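Foire aux questions - Location meublée Marciniak

Vous louez un appartement meublé chez nous ou vous envisagez de le faire ? Les réponses ci-dessous concernent les baux en cours dans les résidences Tullmont et Drurnberg. Pour un cas particulier, écrivez à la gestion locative en rappelant votre numéro de dossier.

Quelle est la durée du bail ?

Un an, renouvelable par tacite reconduction. Les étudiants peuvent demander un bail de neuf mois, qui ne se renouvelle pas automatiquement. La demande se fait avant la signature, jamais après.

Quel dépôt de garantie dois-je verser ?

Pour un studio à Tullmont, le dépôt est de 727 euros. Il est payable par virement avant la remise des clés. Nous n'acceptons ni espèces ni chèque étranger. Pour les autres logements, le montant figure sur la première page du contrat.

Que comprend le mobilier ?

Chaque logement contient au minimum une literie avec couette, des plaques de cuisson, un réfrigérateur, de la vaisselle, une table, des sièges, des rangements et des luminaires. Les fauteuils et les cadres varient d'un appartement à l'autre. La liste exacte est celle de l'inventaire signé à l'entrée.

Puis-je percer les murs ?

Les petits trous (clous, crochets fins) sont tolérés s'ils sont rebouchés proprement au départ. Pour une étagère ou un support de télévision, demandez l'accord écrit de la gestion. Les cadres fournis peuvent être décrochés, à condition de les garder dans le logement.
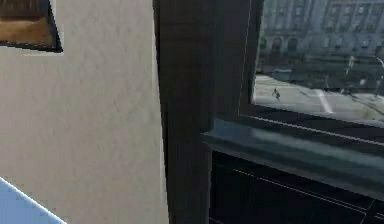
Mur clair à l'enduit moucheté, cadre sombre.

Puis-je repeindre ?

Oui, dans une teinte claire et avec une peinture mate. Si la couleur choisie est vive ou foncée, nous demandons une remise en blanc cassé à la sortie. Les boiseries et les portes ne se repeignent pas.

Comment se passe l'état des lieux d'entrée ?

Il a lieu dans le logement, avec vous ou une personne munie d'une procuration. Comptez une heure pour un deux-pièces. Vous disposez ensuite de dix jours pour signaler un défaut qui n'aurait pas été relevé - un message avec la pièce concernée suffit. Pour le chauffage, le délai court pendant le premier mois de la période de chauffe.

Un appareil est en panne, qui paie ?

La réparation est à notre charge si la panne vient de l'usure ou d'un défaut de l'appareil. L'entretien courant (joints, ampoules, détartrage, filtre de hotte) revient au locataire. Signalez la panne avant de faire venir un réparateur, sans quoi la facture ne pourra pas être remboursée. Les interventions sur l'électroménager sont confiées à l'entreprise Skullier, qui vous appelle pour fixer un rendez-vous.

Puis-je apporter mes propres meubles ?

Oui, mais les meubles de l'inventaire restent dans le logement. Nous n'avons pas de garde-meuble. La cave, quand il y en a une, peut servir si elle est sèche, et vous restez responsable de ce que vous y déposez.

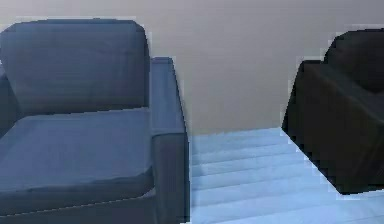
Que se passe-t-il si un fauteuil est taché ou abîmé pendant la location ?

L'usure normale n'est pas facturée. Pour une tache ou une déchirure, nous retenons le coût du nettoyage ou de la réparation, sur devis, en tenant compte de l'âge du meuble.

Quel préavis dois-je donner pour partir ?

Un mois, par lettre recommandée ou remise en main propre contre signature. Le délai commence à la réception du courrier. En septembre, les demandes sont nombreuses : réservez votre état des lieux de sortie dès l'envoi du préavis.

À quelle heure dois-je rendre les clés ?

Avant 11 heures le jour prévu au contrat. Tous les jeux doivent être rendus, y compris le badge du local à vélos.

Qui contacter ?

Dagný Bach pour Tullmont, Halfdan Østergaard pour Drurnberg. L'accueil téléphonique ferme à 18 heures. En cas de fuite d'eau en dehors des horaires, appelez le numéro d'astreinte affiché dans le hall.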